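Notebook, sorting cell, bench 2
Thursday, March
Present: me, Dezső, Zodwa until lunch. Raimo by phone.

Picking up from the note on the release height problem. Short version: the place height was being taken from the label position, and the labels in the upper compartments aren't all on the same kind of surface. A label on a back wall and a label on a front panel give different heights for what the planner thinks is the same thing. Géza's code in the Prelitz branch took the centroid of the yellow patch and added a fixed offset. That worked on the old tray because everything was on the floor of the tray.

Changed this morning: the label now only picks the compartment. The place pose comes from the compartment model, which we fit once per session from the head view and keep. Label detection is still the color threshold followed by the text reader. The reader is fine from the head and chest cameras when it gets a clean crop. It drops out when the object in the hand covers the label, and that happens on every approach to the right rear compartment.

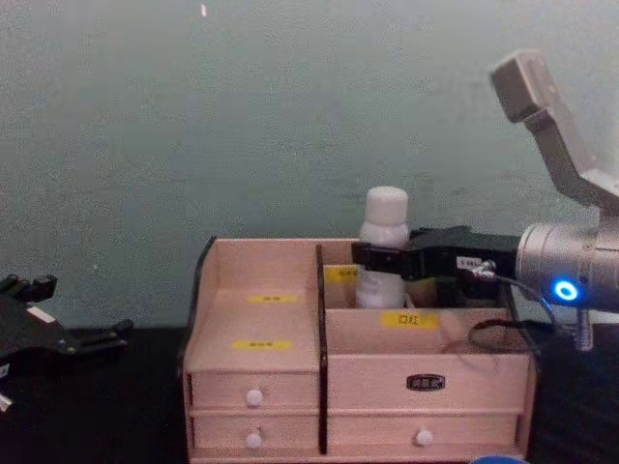

So the text match has to be locked before the arm starts down. I moved the lock to the pregrasp stage, when the arms are still clear, and the result is held by compartment ID until release. If the tracker loses the label after that, we ignore it. Dezső wanted a second check halfway through the approach. I tried it his way first and it aborted on a perfectly good placement because the visible part of the label was too thin for the detector. Took it out again. He agrees for the rear compartments, less so for the front ones. Leave it as a per-compartment flag, default off.

Config note so I don't hunt for it later: the flag is recheck_on_descent in the Witum place node, and it lives with the compartment model and not with the object. Zodwa put it under the object last week and we got it twice.

Wrist view. Zodwa's idea was to use the wrist camera for the fine alignment of the dividers, since the head camera looks at them from the front and sees very little of the floors. From above you get the floors and the edges together. The dark trim on the curved panels is a strong edge and the line fit likes it. Two problems:

The curve. The fit assumes straight dividers, so on the wavy ones it picks whichever stretch is longest and calls that the direction. Yaw came out wrong by 7 degrees on the worst run. Switched to fitting the seam where the panel meets the floor, which is straight, and using the trim only to decide which side of the panel we are on.

The wall. The scuffs on it were coming through as short line segments, and the bright part at the top right pulled the exposure around between runs. Masked out everything beyond the organizer outline projected from the session model, plus a small margin. Segment count dropped from 387 to something the solver can handle within the cycle.

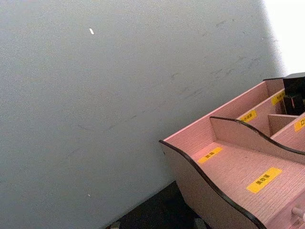
Wrist camera over the organizer. Curved panels with dark trim, labels at several angles.

The labels are turned every which way in this view, so the reader needs the crop rotated first. I take the long side of the yellow rectangle as horizontal and try both directions. Slow but it only runs at session start. Still not reliable on the small ones. Yuxi says the Xaba reader does better on small Chinese text if you upsample before binarizing. Not tried yet.

Descent. Kept the bottle vertical and set the last part of the move to a slow guarded descent with a 200 ms window on the wrist force estimate. The stop condition is a sustained rise over the window. A single spike no longer counts. Before this, the cable dragging behind the gripper was enough to trigger a stop on some approaches. Raimo would like to see the cable rerouted before we tune any further, and he has a point, the force baseline shifts with the loop. I logged the baseline at three heights so we have something to compare against afterward.

The left arm is held at its park pose for all of this. The planner treats it as a static obstacle, gripper open, with the collision padding left as it was. The jar with the blue lid is in the collision scene too, as a plain box. I left it in front of the drawers on purpose, to see whether the right arm would still find the approach from above without swinging low. Planner log shows the high approach chosen every time since the change. 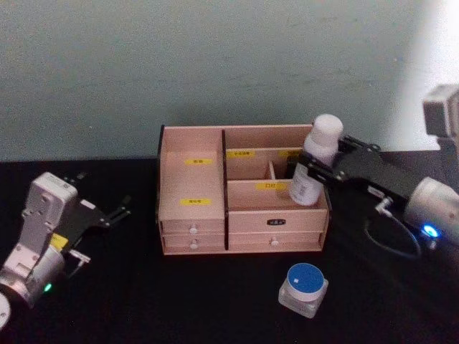
Head camera, right arm placing the bottle in the rear compartment. Left arm parked.

Open items:

Reroute the right gripper cable, then redo the force baseline. Raimo to say which clips.
Session model fit should refuse to run if either gripper overlaps the organizer in the head view. At the moment it just fits badly.
Try the upsampling on the label crops (Yuxi has the script).
Release: fingers open the same amount in every compartment, fine in the wide ones, too much next to the thin divider. Needs a per-compartment limit. Dezső has started on it.
Tell Olport the place node interface changed. The object message no longer carries a height.
Merge back to the Prelitz branch only after Géza has looked at the label change, as his tray tests still use the old offset.

Logs are in the bench 2 folder under today's run. The morning runs have the old recheck setting on, so don't mix them with the rest.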